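29.08.2023 – Rundgang Werkstatt und Lager, Standort Mornby

**Fluchtwege**

- [x] Hallentor und Seitentür frei – endlich auch hinter dem Regal! Im Mai standen dort noch Paletten.
- [x] Rettungszeichen beleuchtet, Akkutest 30 Minuten bestanden
- [ ] Türschließer Seitentür: fällt zu hart ins Schloss, bitte nachstellen

**Brandschutz**

- [x] 7 Feuerlöscher, alle mit gültiger Plakette
- [x] Löschdecke in der Teeküche griffbereit
- [ ] Löscher Nr. 4 hängt zu hoch, Halterung tiefer setzen

Kommentar: Die neuen Bodenmarkierungen sind ein echter Gewinn! Man sieht schon vom Tor aus, wo man laufen darf, und die Wege werden auch wirklich benutzt. 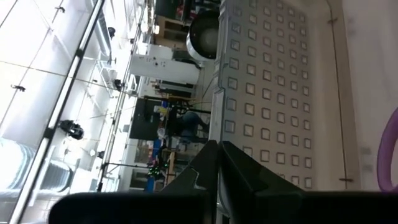
Bei den Leitern hat sich ebenfalls viel getan. Die alte Stehleiter ist ausgesondert, die neue von Hustano steht sicher und trägt bereits ihr Prüfetikett.

**Gefahrstoffe**

- [x] Reiniger Lurkaline: Datenblatt liegt aus, Kanister in der Auffangwanne
- [x] Auffangwanne 200 l, trocken und sauber
- [ ] Augenspülflasche läuft bald ab – Ersatz bei Benmoussa bestellen

**Elektro**

- [x] 42 Geräte geprüft, keine Beanstandung (großartig!)
- [ ] Mehrfachsteckdose am Packtisch gegen eine mit Schalter tauschen

Offene Punkte bitte direkt in dieser Liste abhaken. Den Türschließer zuerst, der nervt alle.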